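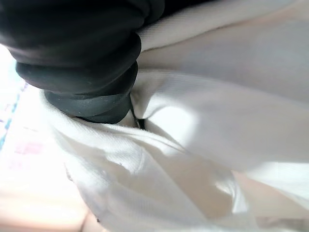
4. Setting up your first archive box in Foveo

Okay, so you've installed Foveo, you've pointed it at a drive with plenty of room on it, and you're sitting beside a stack of old packaging wondering which bit to start with. I wrote this section after cataloguing the Nông tea labels with Hằng Đinh, and most of it is me passing on what we'd do the same way again (plus a couple of things I'd really rather not repeat!).

I'm assuming you've got a flatbed scanner and the desktop version. The tablet version can view boxes but can't make new ones.

Making the box

1. Open Foveo and choose New Box from the Collection menu. Give it a short name, the client or the brand, no years. We called ours Nông.

2. Pick a template. I use Printed Matter for anything flat: labels, cartons opened out, press ads, shelf cards. There's one called Mixed that looks handy, but it hides the ink colour fields and you have to dig them out again for every item.

3. Set the numbering. Foveo starts at 1 and doesn't pad, so item 10 sorts ahead of item 2 in an exported list. Go into Box Settings, then Numbering, and type 4 in the Digits box.

4. Fill in the Held By field now, while you're thinking of it. Put the studio or the person who has the physical thing in their cupboard.

Note: You can rename a box later. You can't change its template once there's an item in it. I had 34 labels entered under Mixed before I found that out, and I spent an evening retyping them with a large pot of tea and a bad attitude.

Scanning and adding items

5. Scan at 600 dpi, colour, saved as TIFF. Turn off every auto setting your scanner has, especially the one that whitens the background. Old paper is meant to look like old paper, and the yellowing can help you date it.

6. Scan both sides, even if the back looks blank. Printers' marks love to hide down near the fold, and I found two different job numbers on backs I very nearly skipped.

7. Drag the scans onto the box window. Foveo asks whether they're one item or several. For the front and back of the same label, choose One Item, Several Views.

8. Type the title exactly as it's printed, spelling mistakes and all. Your own comments go in Notes.

9. Fill in Designer, Printer and Date if you know them. If you're guessing, tick the little Uncertain box beside the field. Please do tick it! A guess without a tick looks exactly like a fact to whoever opens the box after you.

Caution: Don't peel labels off tins or bottles so they'll lie flat on the glass. Photograph them where they are, turning the container a bit each time, and add the shots as Several Views. The join looks a bit rough but the label survives.

Caution: Don't use sticky notes on the originals, even for an afternoon. Write your item number on the sleeve in soft pencil, and do it before the piece goes in.

Grouping versions of one design

This is my favourite part of the whole program. If a brand tweaked its label over the years, you can line all the versions up on screen and watch the lettering change.

10. Select the items, oldest first, and choose Link as Versions.

11. Drag them into order in the strip along the bottom. Undated ones sit at the right-hand end in grey until you move them.

12. Click Compare. Hold down Shift to flick between two versions at the same size.

We had 7 versions of one jasmine tea label, and Nhàn Diệp spotted straight away that the leaf had been redrawn between the third and the fourth. I'd been looking at them for days and hadn't seen it.

Backing up

13. Choose Export Box and tick Include Originals. Without the tick you only get the small previews.

14. Save one copy to an outside drive and send another to whatever online storage you use. I use Stistau and leave it running overnight, as a full box takes ages on my connection.

15. Open the exported copy and look at a few items before you put the drive away.

Note: If the export stops with "View missing", somebody has moved a scan out of the Foveo folder. Click the item marked in red, choose Find File, and run the export again.

If you're bringing in an old list from Trisov, leave it until your box has at least one item in it, then go on to section 5.

We use cookies to remember your settings and see which help pages get read. By continuing to use this site you agree to our cookie policy. Accept | Manage preferences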